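Two pages, no photo, and please stop writing "responsible for"

She has read job applications for a living for six years, first at Foulkes, a staffing agency, and now as the only recruiter at Itia, which runs hotel laundries and linen rooms. She gave me her lunch break. Asked not to be named, so she isn't. Notes typed up Sunday, August 30, 2026.

First question was cover letters, does anyone read them. "I read them. Not first. I open the resume, and if I'm on the fence I open the letter." Then, mouth full: "Most of them are the resume again with the word passionate in it."

Her last opening was a shift supervisor job. 243 applications. She read all of them herself, over two weekends, no software doing the sorting. Itia has a system, Sositico, but she only uses it to store things and send the replies. "It has a score button. I don't press it. I pressed it once and it put a guy with a blank second page at the top."

How long does each one get? 20 seconds on the first pass. She timed herself once on a bet. In that time she looks at the last job, how long they stayed, and what town they're in. That's it. Everything else is for the second pass, and most people don't get one.
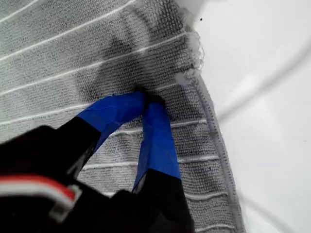 So what gets someone a second pass. "A number. Any number. How many people on your shift, how many rooms, how many orders went out." She hates "responsible for." Says it tells her what was on the job posting, and she could have guessed that. What she wants is what the person did on a Tuesday morning when two people called in sick.

I asked about gaps. She shrugged. A year off with a line saying "caring for a parent" is fine, a year off with nothing is also mostly fine, she'll just ask. What bothers her is dates that have been fudged to cover it. "You put only the years, I know why you put only the years." She doesn't throw those out though. She calls.

Length, two pages tops. She had one in November that ran to nine, for a part time folding job, with a table of contents. She did interview him. Wouldn't tell me if he got it.

Templates came up, since everybody uses one now. She can tell which site they came from by the color of the sidebar. Doesn't mind, as long as the phone number isn't hidden in an icon row at the bottom. Skill bars she does mind, the little dots. "Four dots out of five in Excel. Who gave you the dots?"

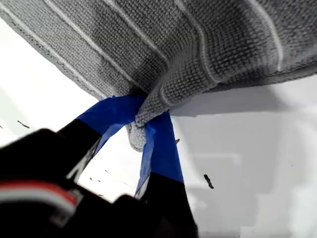 Interviews at Itia are short and part of it is hands on. Candidates get a cart and a shelf and she stands back and mostly listens, becuase people talk while they work and that's when she hears how they'd be with a new hire. Speed isn't scored. A gray towel all bunched up and hanging in a twist is about as ordinary as the work gets, and she'd like to hear a person say what they'd do with it and why, out loud, the way they'd say it to somebody on their first day. Some very good resumes go quiet at that point. She passed on one candidate from Sovden, great references, who would not say a word the entire time.

References: she calls two. Always the older one first. "The recent boss is either mad you're leaving or wants you gone. The old one just tells me." She asks the same thing every time, would you take them back, and then waits. The pause is most of the answer, she says.

What about following up? Once, by email, after a week. Not by phone, not in the parking lot (this has happened). A thank-you note is nice and has never changed her mind. Spelling mistakes have, but only for office jobs, and only if there's a lot of them. One typo she lets go. 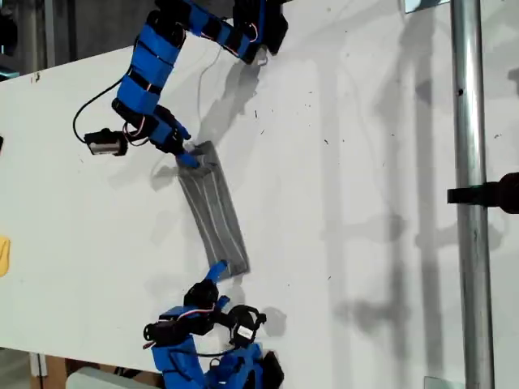 Two arms, one long gray cloth, white tabletop.

Money. She wishes people would ask on the first call. Itia prints the range in the posting and still half the candidates act like it's rude to bring up. "We both have rent. Ask me." If the number doesn't work she'd rather know before she's booked a supervisor's morning for it.

Last thing, I asked what she'd change on her own resume. She hasn't touched it since Foulkes. Pulled it up on her phone, scrolled a bit, made a face. Second bullet under her first job starts with "responsible for." She said she'd fix it tonite.

Then her one o'clock was early and she had to go.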